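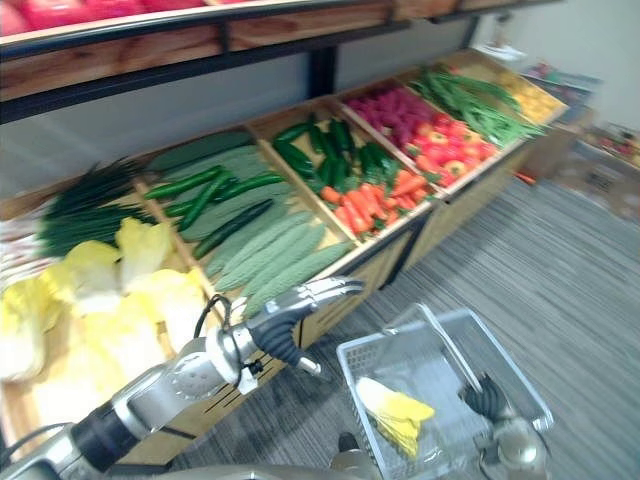

Slanted display bin, with the basket to the right

Re: Leaded panels for the Horlow porch

On the subject of the porch side panels, somebody wrote:

> We have two leaded panels either side of the front door, the
> original ones as far as we know. The left one has started to
> bow outwards in the middle and it rattles when the door is
> shut. One firm says it must come out and be releaded, another
> says they can flatten it where it is. The releading quote is
> 500 pounds for the one panel, fitting included. Is that fair,
> and does it have to come out?

I had the same thing on a landing window at Stirnholm, so I can tell you what was done there.

A slight bow on its own can be left. Put a straight edge across the panel from side to side and measure the gap at the deepest point. Ours was 5 mm and had been that way for years. What changed was that the cement had dropped out from under the leads, and that is where a rattle usually comes from. Press very gently with a fingertip near a joint. If the glass shifts in the lead, it needs doing.

I would not let anyone flatten it in place. The old lead has stretched, so there is nowhere for the extra length to go, and the glass cracks at the corners. We had one piece go that way before we stopped them.

Our panel went to Ogunleye, who took a rubbing first, numbered the pieces and reused all the glass except the cracked one. They soldered copper ties to the new leads and fixed those to a bar across the inside. It was away for most of November and we had a board in the opening. Ask whether the board is in the price, as ours was extra.

500 seems fair to me for a panel of porch size if it includes the bar. If it doesn't, ask for it to be added in writing.

On matching glass, Flenda still keep odd sheets of the older rolled patterns. Send them a rubbing of the texture and a photo taken against daylight. The green they found for us is a shade too blue but you have to look for it.

Leave the right-hand panel alone if it is flat and quiet. Don't clean either of them with anything stronger than water until the new cement has set.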